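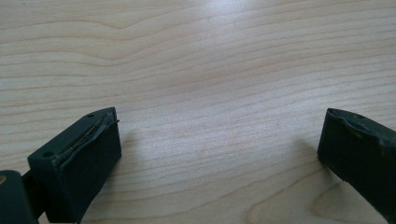
Vescombe Allotment Association, minutes of the members' meeting, June 27, 2015

1. Minutes of last meeting
Accepted, although Brodie Paewai pointed out that the hose repair was marked as done and the hose still leaks.

2. Water charges
Lorne Boychuk presented the Forero quote for a shared tank. Forero says it would cut our water bill by almost 30 percent. Several members asked where that number came from. The quote gives no workings and doesn't mention dry years. Lorne will ask for the math in writing. No vote taken.

3. Rernen compost
Two bays have been using the Rernen powder since spring. The packet says finished compost in 90 days. Brodie looked at both bays and the untreated one next to them and could not tell which was which. Lorne thinks the pile wasn't turned enough. Brodie said a pile that gets turned enough doesn't need a powder — no reply to this. Agreed not to buy more until October.

4. Chan path
The wood chips on the Chan path are thin again at the gate end. Proposal to raise plot fees by $25 to pay for gravel. Members doubted gravel would stay put on that slope. Proposal failed, 2 in favor.

5. Other business
Slug traps: three people swear by them, the lettuce suggests otherwise. Shed key is still missing. Anyone with a copy should bring it next time.

Next meeting in October, date to be posted on the shed door.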